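3 min read

Glenys Voyle fits small kitchens for Tretent and starts with the drawers. "A drawer should come out far enough to show the back corners," she says. Her pine units have a bar handle in black metal, and plates are kept upright in a wooden rack - never stacked.
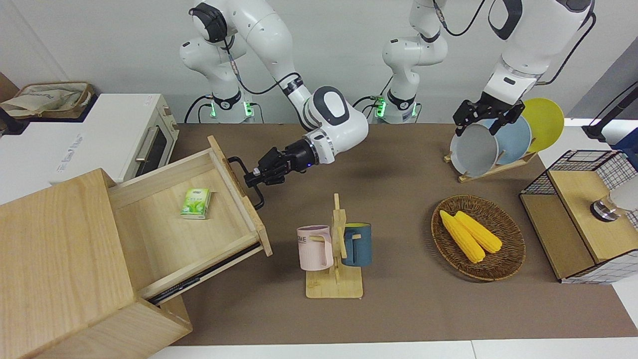
How deep should a drawer be for packets of tea? Voyle specifies 300 mm front to back.

"Deeper than that and the packets at the back go stale," she says. Runners are waxed each April.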